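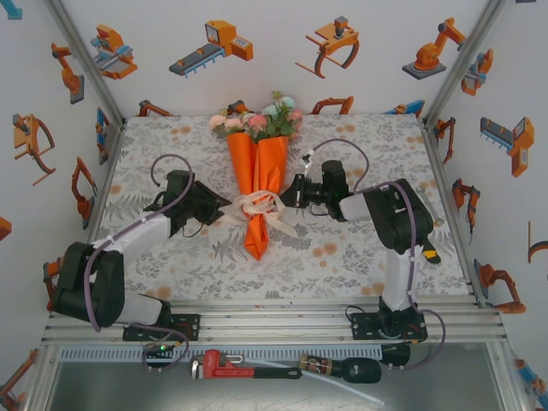 Ticket: Bouquet wrapping, remote-control demonstrations rejected at import
Project: Vistix
Site: Asville, two-arm cell
Opened: 2022-01-06
Priority: normal
Status: resolved, one item carried over

Summary

Demonstrations of the bouquet task are recorded by remote control, with the operator moving a pair of leader arms and the cell arms following. The importer rejects a share of the episodes with "gripper channel out of step". The arm joints in the same episodes pass. Of 28 episodes in the first batch, 20 were accepted.

Expected behaviour

Every episode that the operator marks as good should import. An episode covers picking up the flower bundles, placing them on the wrap, folding the wrap over the stems and tying the ribbon.

Observed behaviour

The rejected episodes all contain a long hold, where a gripper stays closed while the other arm works. Replay of a rejected episode looks normal up to the hold. After it, the recorded gripper opening trails the arm motion. On replay the fingers open late and the wrap is dragged off the stems.

Short episodes are not affected. Restarting the recorder between episodes makes no difference.

Checks, stage one: laying out the stems

Recorded the layout stage alone, in the usual order: wrap set as a diamond, one bundle brought to the middle, the next laid beside it. The operator was asked to pause with the left gripper at the stems before each release.

Compared commanded and recorded gripper opening for both arms. With no pause the traces agree. With a pause the left trace falls behind at the moment the hold ends. Swapped the roles of the arms and repeated. The fault moved to the right trace, so it follows the hold and is not tied to one arm or one cable.

Camera time stamps are correct throughout. Joint time stamps are correct throughout. 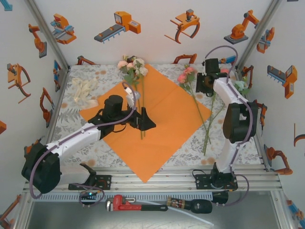
Checks, stage two: holding the wrap

Folding needs the longest holds. One gripper keeps the orange material pinched while the other arm comes across, and the operator tends to squeeze the leader handle harder than needed. Once the material is between the fingers the follower gripper cannot close any further, but the leader value keeps dropping.

The recorder was writing gripper values only on change. During a hold nothing changes on the follower side, so no rows are written. The importer then fills the gap by row count instead of by time, and everything after the hold is shifted. The size of the shift matches the length of the hold in each of the rejected files that were opened.

The wrist view was used to mark the start and end of each hold by eye. These marks agree with the gaps in the gripper channel.

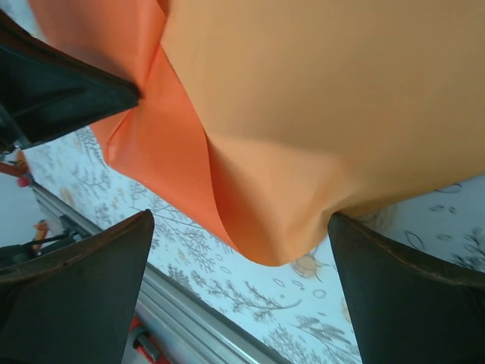 Cause

Two faults acting together:

Recorder option "write on change" was left on for the gripper channel after the June update. It was already off for the joints.

The Skurkero importer lines up gripper rows by position in the file and does not read their time stamps.

Either one alone would have gone unseen with this task.

Fix

1. Stop the recorder service on the cell computer.
2. In the recorder settings, turn off "write on change" for the left and right gripper channels.
3. Start the service and record one test episode with a deliberate hold on each side.
4. Check that the gripper channel has the same number of rows as the joint channel.
5. Import the test episode and replay it with nothing on the table before replaying on flowers.

Old episodes do not need to be recorded again. The time stamps in them are good, so the missing rows can be filled by carrying the last value forward. A repair script is in the Vistix tools folder. Run it on a copy.

Result

Repaired files imported without errors. Fresh episodes with holds on both sides also imported, and gripper and joint traces line up on replay.

Carried over

Over-squeezing on the leader handle is a separate matter. It does not break the import, but a policy trained on leader values will learn a tighter grip than the follower ever reached. Proposed: clip the leader value at a set margin below the follower opening. Passed to Moser for a decision on the margin. Until then, train on follower values for this task.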